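Clota dyeing

Clota dyeing is a method of coloring cloth and paper yellow with plant material, practiced in the Clornon valley and the hill villages to its north. The name comes from the village of Clota, where the largest group of dye houses once stood. The colors range from a pale lemon to a deep mustard, depending on the plant used and the number of baths.

History

The earliest written mention of the craft is a market toll list that sets a charge on "yellow cloth of Clota" by the bolt. The trade grew with the opening of the Clornon road, which allowed dyers to sell outside the valley. At its height the district had 73 dye houses, most of them family workshops with two or three vats. Factory-made dyes reduced demand sharply, and by the time the railroad station at Clornon closed only four workshops were still in business.

Materials and process

The main dye plant is weld, which is cut while in flower and dried under cover. Onion skins are used for warmer shades, either alone or mixed with weld. Before dyeing, the cloth is soaked in a solution of alum, which helps the color hold. It is then placed in the dye bath and kept below a boil, usually at 60 degrees Celsius, for several hours. Higher heat tends to dull the yellow toward brown.

Paper is handled differently. Sheets are too weak to be left in a vat, so the dye is brushed on in thin coats and each coat is dried before the next - a slow process that limits output to small batches. 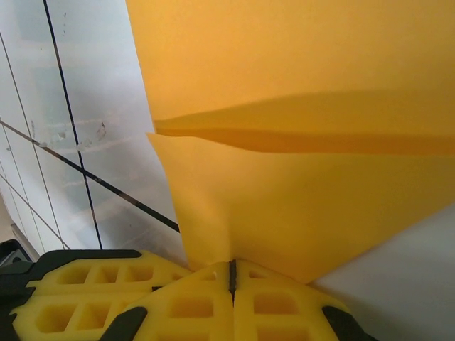 Why does the yellow fade on some pieces?
Weld holds up fairly well in light, but onion skin dye does not, and pieces colored mainly with onion skins lose strength when they are kept near a window.

Uses

Dyed cloth was used for table covers, linings and festival banners. The paper was sold for wrapping and for the covers of account books. In Clornon, yellow banners are still hung along the main street each December.

Collections

The Zakaria Museum in Clornon holds 234 samples of dyed cloth and paper, along with tools and recipe books. The Clukix archive keeps the business records of the former dye houses, roughly 4,000 pages in all, many of them damaged by damp.

See also: Weld (plant); Alum; Natural dyes

Last updated September 12, 2022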